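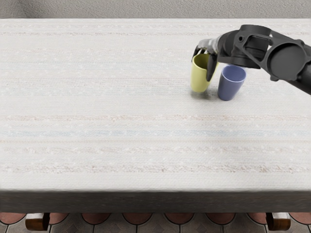 Wednesday passed mostly with the rulebook, and I am tired in the eyes. At Kivwood we must finish our handling rules before the people from Tutbridge read them, and still we are discussing the first page. My section is called "Objects standing close together". In June I wrote there only one sentence, that the arm must not disturb the neighbour object. It sounded good to me then. Today I looked at the simulated table with the striped cloth, the fingers around the yellow cup and the blue one almost touching it, directly under the wrist, and I asked myself what "disturb" means when there is so little room. To touch? To move? To tip over? Each of us would mark it differently.

So I rewrote it. Now the rule says that the neighbour must keep its position and stay upright, and that the whole arm is counted, also the wrist and the housings, not only the fingers. I added that the reviewer must look at the neighbour first and at the held object second. The Drikley standard, which we follow for the layout of our pages, likes such orders. I like them also, though my colleague finds them a little like school.

After lunch I went through 29 trials with the new text beside me. For 27 I could decide without difficulty. The other 2 I left open and wrote a question mark in the margin, which is permitted until Friday. I do not want to invent an answer only to have a full column.
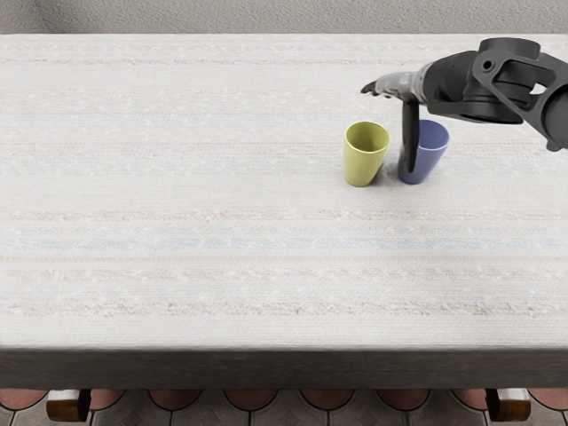
One finger inside the blue cup, the yellow-green cup close beside it.

With this kind of position I had the longest discussion. May a finger go into an open cup? The old Hellström notes say "grasp from outside where possible", and "where possible" is a door through which everything can walk. I proposed that a finger inside is allowed if the task sheet says the cup is empty, and otherwise it is a fault. We agreed on it after 20 minutes and one more coffee.

Still to do: the word "close". I would like a distance there, but I have none that I can defend. Tomorrow I will ask for 10 minutes at the morning meeting, and I must remember to print page two again, the old one has my coffee ring on it.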